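Opinion Page Reader Panel: Call for Participants

Posted: 2019-04-03

The Covesine Ledger is looking for 42 readers to join a new panel that will help us take a good, long look at our opinion pages, and we would be so pleased if you were one of them.

We have been getting letters for years now (and we do read them, every one) telling us that our columnists lean too far this way or that way, often about the very same column. We could go on guessing at what people mean by fair, but we would much prefer to sit down with you, pour some coffee and hear it properly.

Panel members will read 5 columns a week through the end of April, on county taxes, school policy, policing and whatever else our writers are worked up about, and fill in a short form on each. You will also come to one evening talk at the Thakur Reading Room on Plornulen Street, where people who vote differently will be seated at the same table. It's friendly, we promise, and there will be pie.

Who should apply? Anyone 18 or older who lives in Covesine or Ukholm and follows the news even a little. You don't need a degree or a party card, and you certainly don't need to like our editorials. We would especially love to hear from folks who canceled their subscription over something we printed. Paid campaign staff and current officeholders can't take part this time around.
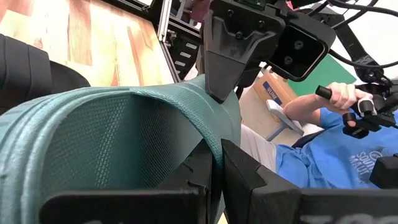

Each panelist receives $61 for the month, paid by check after the evening talk, and parking is free behind the building.

To apply, send us a letter of no more than 600 words about a column that changed your mind, or one that made you want to throw the paper across the kitchen. Include your name, your town and a daytime phone number. Leave it at the Ledger front desk or mail it to Reader Panel, Covesine Ledger, Plornulen Street, Covesine.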